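Coffee Corner Monthly Check, Fitzsimmons Guest Floor
Filled in by Elif Naz Şimşekoğlu, January round
Copy to Montri Petchrat

Hello again, Montri, and thank you for the new sheet, which has so much more room for comments than the old one (you may come to regret that!). I went through the corner after the breakfast rush and took my time over it. 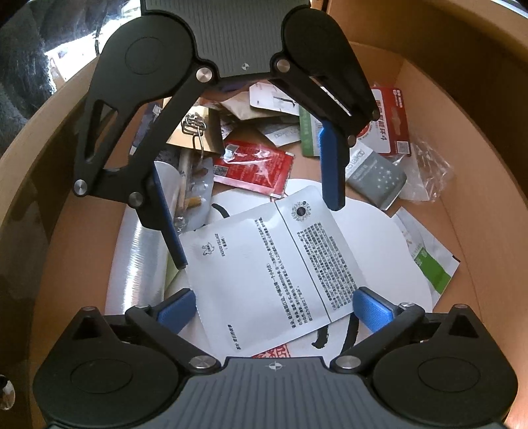
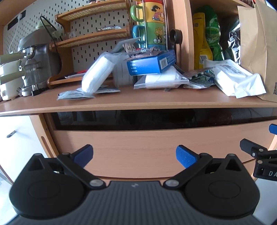 1. Cords, plugs and outlets: OK, with one request
I always start with the cords because they're what I worry about when I'm lying awake. All of them were sound when I ran my fingers along them, no nicks and no warm spots. The espresso machine still stands at the back in front of the white pegboard, and I'm happy with it there, but there was a small black plug adapter lying near its base, right where a drip would find it. I'd like adapters to go in the drawer when they aren't plugged in. The white cable hanging down the left side of the pegboard could do with a clip or two as well, and I have some at home I can bring.

2. Espresso machine: OK
Wiped down, group head brushed, steam wand purged. Gasket is fine for now. The descaling reminder is set at 1000 cups and the tally on the clipboard says we have a good way to go.

3. Shelving unit: OK, one small repair
The Hakwood oil we put on last fall has held up beautifully, and I couldn't find a rough patch on the rounded side panel. One shelf support was a little loose at the wall end and I tightened it a half turn. Please have another look next month, as I'm not the strongest with a screwdriver.

4. Two-tier rack: OK
Sits level. The woven inserts take crumbs like nothing else, so please, everyone, the soft brush and not the wet cloth.

5. Packets and dry goods: FOLLOW UP
Every packet needs a date we can read, and an English label if the printing is in another language. The big white one with the Chinese text needs a label before it goes back out, and guests with allergies do ask. I've left the Fatton label roll in the drawer.

6. Electric kettle: REPLACE
The lid catch has gone again. I'd suggest the Plarkik one, item 1205 in the supply list, with the locking lid.

7. Extinguisher and exit path: OK
Gauge in the green, tag signed, path clear all the way to the stairs.

Open items: 1, 5 and 6. I'll do the cable clips myself if you can order the kettle.

E.N.Ş.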